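October, 7:40 a.m.

Cell 4 dropped its zero on the left finger again overnight. Backlash at the tip, no fault logged. Pulled both fingers, cleaned the seats, refitted with the Drindimach screws and went round twice with the small driver. Left one took a quarter turn more than the right. Érica wants the torque written on the cover. Will do it when I find the paint pen.

Rehomed, then ran the open/close routine for 72 cycles with nothing between the fingers. Some 9 counts of drift at the start, none after the warm-up. Moved to the table check.
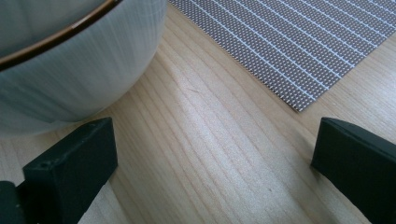

Wrist view, fingers open, bowl at left and placemat at right.

Left tip sits very close to the bowl at this pose. Raised the approach height in the program and saved it as 368. Wagner's old offset is still in the file - commented out, left alone.

To do: spare screws from Barros, new cable tie at the wrist, ask Greer about the pad stock.

Recent entries
Wrist cable, second routing
Satow controller, fan swap
Letis pads, first week
Cell 4 homing notes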